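빨래 게시판 > 인형과 펠트 세탁

제목: 빨간색 펠트 같은 천 인형, 물에 담가도 괜찮을까요?

weronika_zak
2019-05-26
안녕하세요. 폴란드에서 와서 한국에 살고 있는 사람입니다. 한국어 표현이 어색하면 미리 양해를 부탁드립니다.
조카가 안고 자는 인형을 세탁하고 싶습니다. 4월에 다른 빨간 인형을 미지근한 물에 담갔다가 색이 나와서 수건까지 분홍색이 되었습니다. 이번에는 흰 자수 라벨이 달려 있어서 더 걱정이 됩니다.
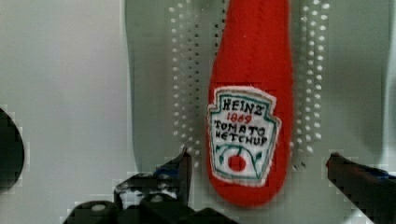 케첩 인형. 라벨 가장자리 올이 조금 풀려 있습니다.

세제는 중성으로 준비했습니다. 찬물에 손으로 빨면 되는지, 아니면 겉만 닦아야 하는지 알고 싶습니다.

솜사탕이불
저라면 절대 안 담가요. 펠트 느낌 나는 천은 물 먹으면 보풀이 뭉쳐요. 중성세제 거품만 내서 천에 묻혀 톡톡 두드리고, 젖은 수건으로 세 번 닦으세요.

bogdan_k
저는 의견이 조금 다릅니다. 안고 자는 인형이라면 속까지 땀이 들어갑니다. 겉만 닦으면 냄새가 남습니다. 찬물에 3분만 손으로 누르고 바로 탈수하는 것을 권합니다.

솜사탕이불
bogdan_k님 탈수기 돌리면 모양 다 틀어져요ㅠㅠ 그리고 빨간색이 라벨로 번지면 그건 못 돌려요.

bogdan_k
세탁망에 넣고 약하게 하면 저는 문제가 없었습니다. 물론 제 인형은 회색이었습니다.

해질녘
싸우지들 마시고 물 빠짐부터 보세요. 바닥 쪽 안 보이는 데에 젖은 흰 면봉을 꾹 눌러서 빨간 게 묻으면 담그기는 포기. 그리고 라벨 올은 빨기 전에 같은 색 실로 감침질해 두시고요. 그냥 빨면 더 풀립니다.

weronika_zak
답변에 감사드립니다. 면봉으로 먼저 시험을 하겠습니다. 그런데 "감침질"은 사전에서 찾았는데 그림이 없어서 이해가 어렵습니다. 가장자리를 실로 감는 바느질이 맞습니까?

해질녘
네 맞아요. 간격은 촘촘하게, 실은 너무 당기지 마세요. 라벨이 웁니다.

솜사탕이불
말릴 때는 꼭 그늘이요! 빨간색은 햇볕에 금방 바래요.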